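Jolel Letterbox Flowers: Three Months In

Posted in Reviews by Isla Gilchrist

14 comments | 31 shares

I signed up for the Jolel letterbox subscription in January, mostly to have something on the kitchen counter through the winter. I pay for it myself and have now had six boxes, one every other Wednesday.

The flowers come flat in a cardboard box that fits through a standard mail slot. Stems are packed in bud with a damp wrap at the cut ends and small nets over the bigger heads. A card tells you what each stem is and how short to cut it. The first box had alstroemeria, spray roses and eucalyptus. It took me 8 minutes to unpack and arrange.

Most of it lasted well. The alstroemeria went past two weeks with fresh water every third day. The roses were weaker. In the fourth box two of them never opened, and the heads drooped by the weekend. I emailed customer service that evening and had a credit the next morning.

The website needs work. You can skip a delivery, but the button is buried under account settings and the cutoff is five days ahead. I missed it once and came home from a trip to a box that had sat in the hallway. Changing the delivery address took two tries.

My sister-in-law, Shona Treloar, gets the Flotance box instead. Hers has fewer stems but they are longer, and she likes the color choices better. If you have tall vases, look at that one first. Jolel stems are short, and they suit jars and small pitchers.

I would keep the subscription for myself. For a birthday I would still order a full bouquet from a florist, as buds in a flat box don't look like much on the day they arrive.
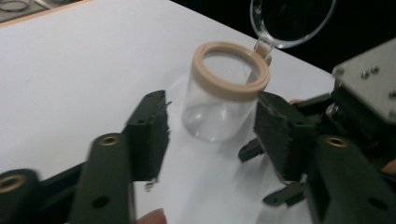

I have one more box due before the plan renews, and I'm switching to monthly after that.

Related reviews
Flotance Bouquet Box, First Order
Saraç Pruning Snips
Jirnar Flower Food, 200 Packets
Same-Day Delivery: Four Florists Compared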